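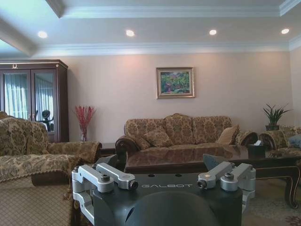
Jelle Stevens maintains that a training set should be judged by its least common case, and this chapter follows him most of the way. A policy learned from demonstrations will copy what it has been shown. Where it has been shown little, its output is a guess.

# Chapter 3: Gathering Demonstrations

Chapter 2 treated the learner as fixed and asked how its error depends on the data. We now turn to the data. A *demonstration* is a time-ordered record of observations paired with the actions taken at each step. For the household tasks used in this book, an observation consists of a wrist camera view and the joint readings, and an action is a change in gripper pose plus an opening width.

The running example is the Clestano set, which holds 171 demonstrations recorded in furnished rooms. After screening, 78 were kept for training. Section 3.2 gives the screening rules, and Section 3.4 asks whether they were too strict.

Furnished rooms complicate the record. Polished tabletops return reflections, patterned upholstery fills much of the view with fine texture, and daylight through a window can wash out part of an image. None of these is an error in the data – a deployed arm will meet all of them – but each must appear often enough for the learner to treat it as ordinary.

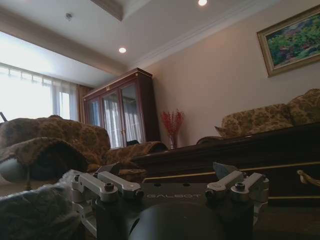 Should failed attempts be deleted? Keep them, with a label, in a separate file. They are of no use for direct imitation, but the methods of Section 3.5 depend on them.

**Notation.** We write *D* for the full set, *d* for one demonstration and *T* for its length in steps. Lengths vary between demonstrations, and padding is not applied until Section 3.3.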